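I bought the Cliveck snack box in November, after many weeks of finding tea packets behind the bread. I am not a person who writes reviews, but my neighbour Marleny asked me three times if she should get one, so I put my answer in writing for her and for anybody else.

What you get is a plain rectangular box in reddish-brown wood, open at the top. It cost 37 pounds at the Ranasinghe shop in Venham, and I saw it later for less in another place, which annoyed me a little. The delivery took two days. No tools are needed.

The front is smooth and easy to wipe. I like the small lettering low on the right side, because it does not shout. The colour is darker than on the website, so if your other furniture is pale, as ours is, please expect that the box will stand out. My daughter-in-law Nayeli says it looks like a box for cigars. I don't mind this.

It holds packets best when they stand up. Flat ones go in well, side by side, and you can pull out the one you want without emptying everything. The taller packets stick up over the rim. For me this is useful, for a tidy person it will be a problem. I would have preferred a divider inside, even a thin one.
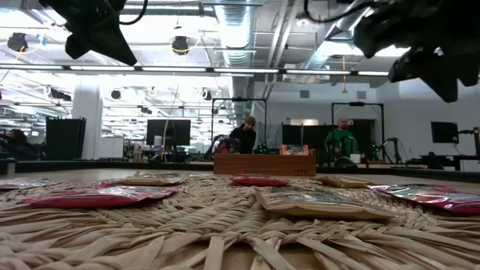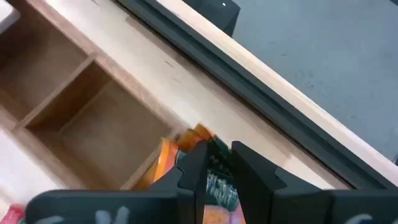 The round woven mat I had before, and I mention it only because many people ask if the two go together. I think they do. The straw colour is friendly next to the darker wood. But a packet laid on the mat does not lie level where the braids make ridges, and crumbs go down between the strips. I shake it outside every evening.

I also tried to keep the snacks in open wooden compartments, without any box. It is cheaper, of course. The trouble is that shiny packets slide over each other and the small ones finish at the bottom, where they are forgotten until the date is gone. With the box this happens less.

Two complaints. The underside has no felt, so I glued on my own. And the leaflet recommends an oil from Prernport which I could not find in any shop.

Marleny, if you are reading: yes, buy it, but measure your tallest packets first.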